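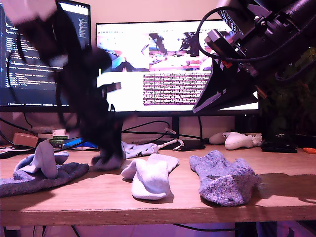 Mitstrickerinnen und Mitstricker gesucht: Sockenkreis startet im November

Hallo zusammen, ich bin Matilde Barreto, und ich suche Leute, die mit mir Socken stricken. Ganz ohne Vorkenntnisse, mit ein bisschen Vorkenntnis oder mit vierzig Jahren Nadelspiel im Handgelenk, alles willkommen!

Zum Hintergrund: Ich stricke seit meiner Schulzeit, lange allein auf dem Sofa, und irgendwann hatte ich genug davon, meine Fersen nur dem Fernseher zu zeigen. Letzten Winter habe ich dann im Nachbarschaftsladen Tandmont einen Zettel aufgehängt. Daraus wurde eine kleine Runde, die sich den ganzen Winter über getroffen hat, und die war so nett, dass ich es diesmal richtig aufziehen möchte – mit festem Termin, gemeinsamem Projekt und einer Ausstellung am Ende.

Das gemeinsame Projekt heißt Bedeo. Der Name stammt von einem alten Strickheft, das ich auf dem Flohmarkt gefunden habe, ohne Umschlag und mit Kaffeeflecken auf jeder zweiten Seite. Darin stehen Sockenmuster, die ich sonst nirgends gesehen habe, teils mit ziemlich rätselhaften Abkürzungen (was zum Kuckuck ist „2 Ü. vers. n. l.“?). Ich möchte diese Muster mit euch nachstricken, ausprobieren, verbessern und so aufschreiben, dass man sie auch verstehen kann. Ein Muster trägt die Nummer 206 und hat eine Ferse, an der ich bisher dreimal gescheitert bin. Wer sie knackt, bekommt Kuchen.

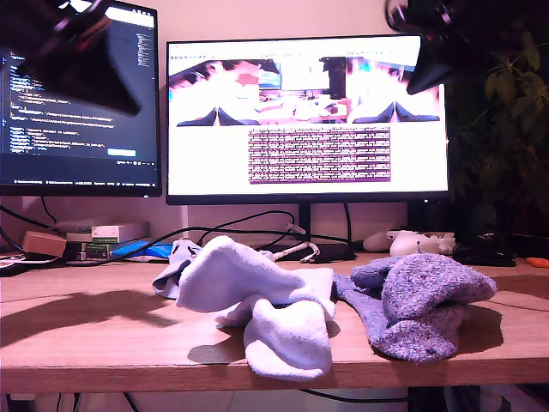 Wen ich suche

Am liebsten eine bunte Mischung. Ich freue mich über Anfänger, die wissen wollen, wie man überhaupt Maschen anschlägt, und über alte Hasen, die neben sich noch Platz für jemanden haben, der zum fünften Mal fragt, wo die Runde anfängt. Alter ist mir egal, Kinder ab dem Grundschulalter können gern mitkommen, wenn ein Erwachsener dabei ist. Linkshänder unbedingt auch, ich bin selbst einer von euch und kann euch alles spiegelverkehrt zeigen bzw. eben richtig herum.

Besonders dringend suche ich 2 Leute, die gern tüfteln und schreiben. Ihr würdet die Anleitungen mit mir ins Reine bringen, Tabellen für die Größen rechnen und die Strickschriften zeichnen. Bezahlt ist das leider nicht, aber euer Name kommt natürlich ins Heft und die Wolle für eure Musterpaare geht auf mich.

Auch Nichtstricker können mitmachen! Ich brauche nämlich Füße. Wer Größe 36 oder kleiner hat, oder 45 und größer, meldet sich bitte zum Probetragen. Ihr bekommt ein Paar Socken, tragt sie ein paar Wochen ganz normal (Schuhe, Hausschuhe, Waschmaschine, was bei euch eben so passiert) und erzählt mir dann, wo es rutscht, drückt oder durchscheuert. Die Socken dürft ihr behalten.

Wann und wo

Wir treffen uns jeden Samstag um 14 Uhr im Hinterzimmer vom Tandmont, bis ungefähr zum Dunkelwerden. Ihr müsst nicht jedes Mal kommen. Wer nur eine Stunde Zeit hat, kommt eben für eine Stunde. Tee und Kaffee gibt es vorn im Laden, Kekse bringt mit, wer mag.

Mitbringen müsst ihr fürs erste Mal nichts. Ich habe Nadeln in 2,5 und 3 da und einen großen Korb Restewolle. Wer schon eigenes Garn hat, nimmt am besten vierfädige Sockenwolle in einer hellen Farbe, schwarze Maschen sind im Winterlicht eine Qual. Und bringt ruhig auch eure Lieblingssocken mit, egal ob gestrickt oder gekauft! Wir legen beim ersten Treffen alles auf einen Haufen und schauen uns an, was ein gutes Bündchen ausmacht.
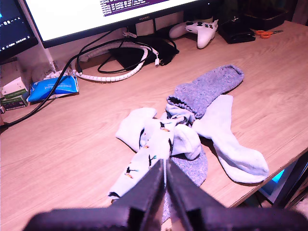
Bei gekauften Socken lernt man übrigens eine Menge über Fersen und Spitzen, das unterschätzen viele. Ich habe mir mal eine alte Ringelsocke Runde für Runde aufgeschnitten und hinterher meine komplette Abnahme an der Spitze umgestellt. Seitdem sitzt sie.

Was es kostet

Die Teilnahme ist kostenlos. Der Wollladen Christodoulou spendet uns Restknäuel, und wer sich dort als Sockenkreis zu erkennen gibt, darf auch mal in der Kiste unter der Theke wühlen. Für die Ausstellung im Frühjahr hat uns das Café Bostcombe sein langes Fenster zugesagt, da hängen dann alle fertigen Paare an einer Leine. Auch die mit Fehlern, die hängen sogar ganz vorn, wenn es nach mir geht.

So meldet ihr euch

Werft mir einen Zettel in den Briefkasten am Tandmont, Stichwort Sockenkreis, oder sprecht mir auf den Anrufbeantworter vom Laden, Durchwahl 2326. Schreibt oder sagt mir bitte dazu, ob ihr schon strickt, welche Schuhgröße ihr habt und ob ihr lieber stricken, schreiben oder Probe tragen wollt. Mehreres geht auch. Ich rufe alle zurück, meistens abends.

Ich freue mich auf euch!

Eure Matilde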